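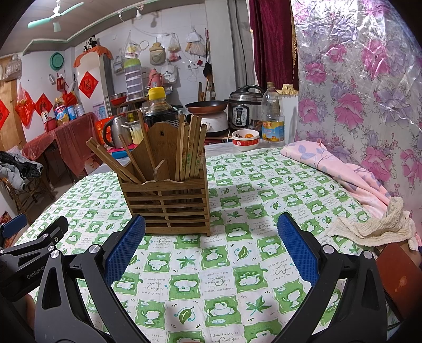

April, gone eleven at night

Long one today and my thumbs are sore, but I want to get it down before I forget which screw did what.

Spent the morning on the linkages again. The left finger has been closing a touch before the right one ever since I changed the pivots, and I had convinced myself it was the trigger. Damian Sutter said on the phone last week that it was bound to be a pivot screw done up too tight, and I'm annoyed to write that he was right. Backed it off a quarter turn, dab of grease, and the two blue pads met square for the first time. I did a little dance!

Then chopsticks, which is the test I've been putting off. They're horrible things to grip – thin, slippery, all leaning on each other in that wooden holder with the slats. The plan was to lift one out of the bundle on the right without dragging its neighbours along, then put it back. I gave myself 300 goes over the whole build and used a fair few of them before lunch. The ones leaning off to the left are much easier, there's air round them. In the packed side I kept coming up with two, and once with four, like a bunch of flowers.

The texture on the pads helps more than I thought it would. The first set I cut were smooth and everything just spun in them. These are from the Zekska sheet Clive Tindall gave me, and there's enough left for one more pair if I'm careful with the knife (I won't be).

Things to sort out:
The handle is too fat for my hand, shave a bit off the back.
Spring is a shade strong, try the softer one from the Makokha bag.
Number the spare screws, I had 4 left over on Sunday's rebuild and never worked out from where.

Also the checked tablecloth is a menace. Every time I pressed down it slid, and the holder went with it, so half my misses were probably the cloth. Clipped one corner after lunch and did better. I have now read "I want to make you happy because seeing you smiling makes me happy" so many times that I was muttering it while I fiddled with the trigger.

Tea was late. Softer spring tomorrow, then the chopsticks again, packed side first.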